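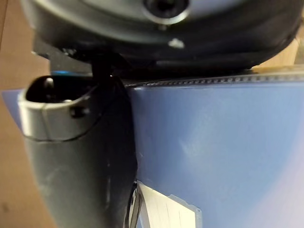

Arquivos de família - apontamentos da aula 3
Guardar papéis em casa: onde, em quê e por que ordem

Na última aula ficámos a meio da conversa sobre as cartas, e várias pessoas vieram ter comigo no fim com a mesma pergunta: "mas então onde é que ponho isto tudo?" Vamos a isso! Estes apontamentos seguem mais ou menos o que disse na sala, com algumas coisas que me esqueci de dizer e que fui acrescentando no comboio.

1. O que é um fundo de família

Chamo fundo ao conjunto de papéis que uma família foi juntando pela vida fora: cartas, recibos, fotografias, cadernetas, escrituras, receitas rabiscadas em envelopes. O fundo que uso nas aulas é o da casa Itus, que me veio parar às mãos em sacos de supermercado e que tem, depois de tudo contado, 1112 peças. Parece muito (e é, quando temos de dormir no mesmo quarto que elas), mas qualquer família que tenha ficado duas gerações na mesma morada chega lá sem dar por isso.

A primeira tentação é deitar fora os recibos e ficar com as cartas. Peço-vos que resistam. No fundo Itus foi um maço de 41 recibos de uma mercearia que me deixou perceber em que anos a casa esteve fechada: há dois invernos sem uma única compra, e as cartas desses meses vêm todas da costa. Nenhuma carta fala da mudança, toda a gente que as recebia já sabia dela.

2. Proveniência e ordem original

Estes são os dois princípios que os arquivistas repetem até à exaustão, e com razão.

Proveniência: os papéis de uma pessoa ficam com os papéis dessa pessoa. Se a vossa tia-avó guardava cartas do irmão, essas cartas pertencem ao fundo da tia-avó (foi ela quem as recebeu e guardou), mesmo que haja outro monte com coisas do irmão.

Ordem original: se os papéis chegaram com alguma arrumação, respeitem-na, por esquisita que vos pareça. Eu desfiz um maço atado com fita logo no primeiro dia, toda contente, e só depois reparei que estava ordenado por remetente e, dentro de cada remetente, do mais recente para o mais antigo. Levei semanas a reconstituir aquilo, e há três cartas que ainda hoje não sei onde estavam. Fotografem antes de mexer. Tomem nota do que está por cima e do que está por baixo. Depois, sim, podem desatar a fita.

E quando não há ordem nenhuma? Acontece imenso. Nesse caso propõe-se uma, simples, e escreve-se numa folha que foi proposta por nós. Quem vier a seguir agradece.

3. Onde guardar

O sótão fica de fora: calor no verão, frio no inverno, e um telhado que há de pingar mais tarde ou mais cedo. A cave também fica de fora, por causa da humidade. A garagem nem se discute (já me falaram de um baptismo inteiro em fotografias comido por ratos, e eu acredito).

Sobra a parte da casa onde se vive, que é também onde a temperatura varia menos. Um armário numa parede interior serve perfeitamente. Evitem paredes que dão para a rua, a vizinhança de radiadores e tudo o que tenha canos por trás. Um móvel de sala com porta já corta a luz, e a luz é o que mais depressa estraga tintas e fotografias a cores.
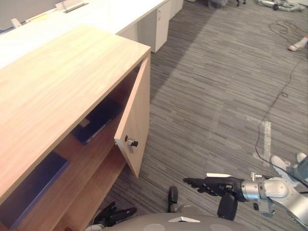 Fig. 1 - Aparador claro com a porta aberta; lá dentro, uma caixa baixa azul-escura na parte de cima.

Abram o móvel de vez em quando. Os bichinhos-de-prata gostam de sossego e escuro, e um armário que passa anos fechado é um hotel. Eu faço a ronda em janeiro, quando tenho menos aulas, e outra vez no fim do verão. Cheirem, também: o cheiro a mofo chega ao nariz muito antes de se ver qualquer mancha. Se cheirar, tirem as caixas, deixem arejar a divisão e só voltem a arrumar quando o cheiro tiver desaparecido.

Deixem sempre um dedo de espaço entre as caixas e o fundo do móvel. E nada directamente no chão, por favor.

4. Em que guardar

Cartão sem ácido, se o orçamento deixar. Na sala mostrei-vos três caixas da Vullitz, do modelo raso, que aguentam bem o peso de papéis deitados. Há quem prefira as verticais. Eu uso as verticais só para o que está em capilhas rijas, de outro modo as folhas escorregam e ficam com a forma de um C, e depois não há peso que as endireite.

Uma regra prática: no máximo 100 folhas por caixa rasa. Cabem mais, claro que cabem, mas a de baixo sofre e vocês vão arrancar os cabelos sempre que precisarem dela.

Tirem clipes e agrafos (com calma, com uma espátula fina, nunca a puxar). Tirem elásticos, que colam ao papel e deixam uma marca castanha para sempre. Fita-cola antiga fica como está, é trabalho para um restaurador. Bolsas de plástico, só de poliéster ou polipropileno; o PVC, aquele que cheira a cortina de duche, vai direitinho para o lixo.

As fotografias pedem papel liso entre umas e outras. Escrevam no verso apenas a lápis macio, junto à margem, e sem carregar.

5. O inventário

Aqui perguntaram-me muito por programas. Experimentei o Trillance durante um ano e gostei da pesquisa, menos da forma como exporta as datas. O Tully é mais pobre, mas guarda tudo em tabelas simples que qualquer computador abre. Para começar chega uma folha de cálculo com cinco colunas: número, tipo, data, quem escreveu, observações. A sério, comecem por aí!

Dois conselhos sobre datas. Quando a data é deduzida, vai entre parênteses rectos. Quando não se sabe, escreve-se "s.d." e segue-se em frente, sem inventar. Passei uma tarde inteira a tentar datar um postal pelo selo e acabei com um intervalo de trinta anos.

Numerem a lápis, no canto superior direito do verso, e usem o mesmo número na folha. Se a peça 12 tiver três páginas, são 12.1, 12.2 e 12.3. Envelopes recebem o número da carta seguido de E.

6. Para a próxima aula

Tragam as primeiras 100 linhas do vosso inventário, ou as que tiverem, impressas ou no portátil. Quem ainda não começou pode trazer um maço pequeno e começamos juntos na segunda metade da aula. Lápis, nada de esferográficas em cima da mesa. Cafés ficam no corredor.

Vamos falar de leitura de letra manuscrita antiga e das abreviaturas mais comuns nas cartas comerciais. Se tiverem em casa alguma palavra que ninguém consegue ler, fotografem-na com a linha inteira à volta e mandem-me até à véspera - eu projecto e tentamos todos.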